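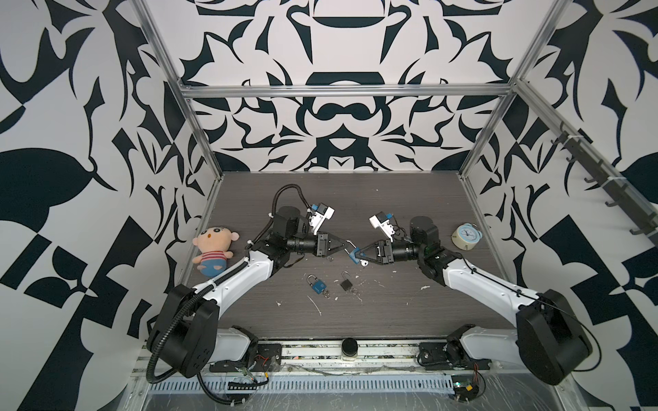
Small blue-and-silver padlock, two grippers.

Okay, airplane people, long thread because I finally have elevator trim news and I have been boring my family with it since breakfast. If you fly or build something small with a cable trim tab, stick with me.

Quick recap for the new folks. My two-seater has been nose heavy in cruise ever since I moved the battery forward. Full nose-up trim and I was still holding back pressure on the stick, which gets old fast on a long leg (my forearm has opinions).

My first thought was a bigger tab. I had the aluminum picked out and everything! Then Fionnuala Ó Súilleabháin, who has built more tails than I've had hot dinners, wrote back and asked what my tab travel was with the lever at each stop. Reader, I had never measured it.

So I clamped the elevator in neutral, taped a protractor to the hinge line and ran the lever end to end. Going one way I got everything the plans call for. Going the other way I was 4 degrees short. All that fretting over tab size, and the one I have wasn't getting where it should. 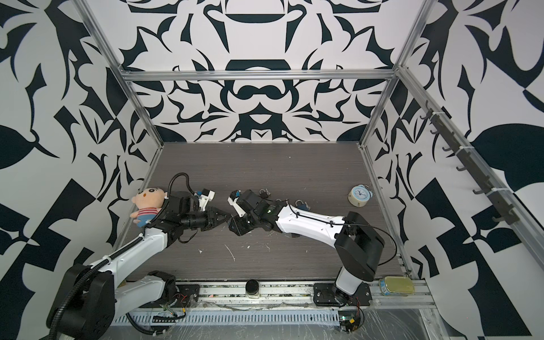 Patterned walls, hook strip on the right, little tin in the corner.

The culprit was cable rigging. One turnbuckle had been set well off center, so the lever hit its stop before the tab got to the end of its travel. I backed off both sides, centered the lever, centered the tab and brought the tension up evenly – slow work, half a turn here, half a turn there, then go and look at the tab again.

Please do fresh safety wire every time you touch a turnbuckle. I did mine 3 times before I liked it, and Oisín Hegarty came over afterward to look at the whole run with a flashlight, because I don't trust my own eyes on my own work.
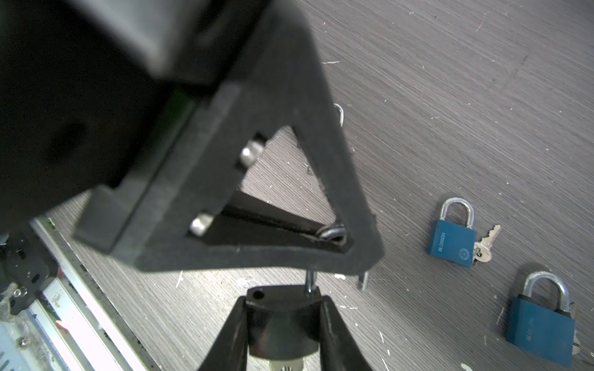

He also spotted that one fairlead was rubbing the cable where it passes behind the baggage bulkhead. No broken strands that we could find with a rag, but the fairlead is getting replaced before I fly any real distance.

Test hop was this morning, 4 April 2026. Climbed to 2,000 feet, leveled off, let the speed settle at 100 knots and took my hand away. She sat there! I still have a bit of nose-up trim left over, too, and I may have whooped on frequency (sorry, everybody).

Next job is the friction on the trim lever, which creeps a little in bumpy air. If anyone has a washer stack they're happy with, send me a picture, I'd love to see it.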